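What Happens to Our Cups and Bottles? A project on drinks packaging waste in Ginden
Design and Environment, second year project report
April 2024

Why I picked this

I'll start by admitting I didn't want to do packaging. My first idea was bus shelters, and I'd got as far as a title page before I found out that two other people on my course had the same idea. So I went home a bit fed up, bought an iced tea from the kiosk on the way, drank it, and then stood in front of the bins on Trikstead Road for ages trying to work out which one it went in. There were three bins. One said "mixed", one said "general" and the last had a sticker so faded I couldn't read it at all. That was my project sorted!

The question I ended up with was: do people in Ginden know what to do with an empty drinks container when they're out and about, and if they don't, is it the bins' fault? I kept it to things you buy and drink away from home (bottles, cans, takeaway cups) because kitchen recycling is a whole other subject and I only had the one term.

How I did it

I did two things. First I spent 20 lunch breaks sitting near the Trikstead Road bins with a clipboard, writing down what went where. I looked a bit odd, and one man asked me if I was from the council, but mostly people ignored me. I wrote down the kind of container and which bin it went in, and I ended up with 917 entries. I did all the tallying by hand on squared paper and then typed it up, which took me most of the Easter break and I wouldn't do it that way again.

Second, I asked people on the spot if they'd answer a couple of short questions. I asked what they'd do with a plastic bottle and what they'd do with a paper cup, and then why. I didn't write down names or ages. My tutor said to keep it simple and I'm glad I listened, as people with a sandwich in one hand don't want to fill in a form.

I also wrote to Reuter, the firm that empties the bins in the town centre, and they sent back a really helpful sheet listing what they take from each bin. I've used that as my "right answers" all the way through.

What I found out about bottles

Bottles were the easy part. Nearly everyone I spoke to knew that a plastic bottle can be recycled, and most of the ones I logged went in the mixed bin, where Reuter wants them. What people didn't agree on was the lid. Some had been told years ago to take lids off and bin them, others had been told to leave them on, and quite a few said they just do whatever their mum does. The Reuter sheet says lids on, after you've emptied the bottle and squashed it a bit. Hardly anyone I asked knew about the squashing.

The other thing that came up was bottles with a plastic sleeve going right round. A couple of people said they always peel these off at home but never in town, and I'm the same. You'd need somewhere to put the sleeve, your hands get sticky, and the bus is coming.
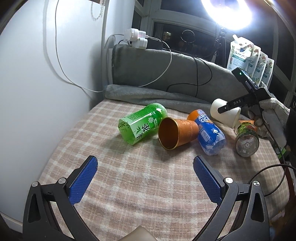
Can a paper cup go in with the newspapers and cardboard?

Reuter's sheet says to keep it out. Most takeaway cups have a thin plastic lining to stop them leaking, and the firm's paper line can't separate it, so in Ginden cups need to go in a cup collection point or, if there isn't one near you, in general waste.

What I found out about cups

I got this wrong myself before I started, so I can't be smug. Loads of people put cups in the mixed bin because, well, it's paper, and you can see it's paper! When I told them about the lining after they'd answered, they were mostly surprised and a few were quite cross (with the cup, I hope). One woman said she'd been carefully rinsing hers out at work and putting them in the paper box for years.

There are only 2 cup collection points in the whole of Ginden. One is inside the Zondamar café and the other is at the station, behind the ticket barriers, so you can't get to it without a ticket. I walked from Trikstead Road to the café and back to see if it was a fair thing to ask of anyone. It isn't far, but it's uphill, and it was raining, and I was only carrying the cup because of my coursework.

The café told me their point fills up by the middle of the afternoon. After that people leave cups balanced on the top, and the staff end up clearing them into an ordinary sack.

Things that went wrong

My weather was terrible for a lot of the watching, so I probably got fewer people than I would have in summer, and more hot drinks. I also only watched at lunchtime. Somebody doing this in the evening might get a totally different answer, with a lot more cans. And I'm fairly sure a few people changed what they did when they saw the clipboard, as I caught one lad taking his bottle back out of general and giving me a look.

I also spelled "recyclable" wrong on my first display board and had to redo it.

What I'd change

I'd like the faded sticker replaced first, as it's cheap and I can't believe it's been left. Then I'd put pictures on the bins in place of words like "mixed", with an actual drawing of a cup crossed out. I tried this with a cardboard mock-up in our studio and my classmates got it straight away, though they'd been hearing me go on about cups all term, so I haven't counted it as a result.

I'd also move the station cup point to the outside of the barriers. I've sent the idea to the station office with a copy of my map and I'm still waiting to hear.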